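Wrist cam demos in sim, how many before training?
Lutfa Nanayakkara

Collecting pick demos in sim by teleop, wrist view only. Got 371 so far, policy just hovers and never closes. Do I keep going to 3000 or is somthing wrong with the data? Typical start view, gripper open, nothing in it:

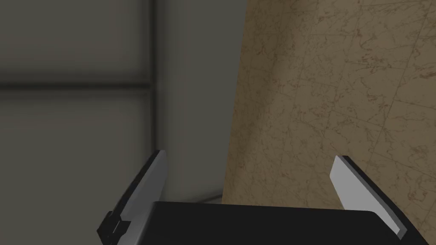 1 min read

Same tiled floor texture every episode, same grey wall. Only the object start moves.

Callum Moncrieff
Check your gripper labels first. Mine were logged one step late and it hovered just like that. Replay 2 episodes from the saved actions, not the saved states. If the replay doesnt grip, more demos won't help.
Also trim the idle bit at the start, it learns to wait.

Prasanna Thambiah
more data. we did 1963 on Khondokar and it was fine

Amirhossein Daneshvar
What Callum said. And swap the floor and wall textures every few episodes, plus move the light a bit. Cheap to do now, pain later.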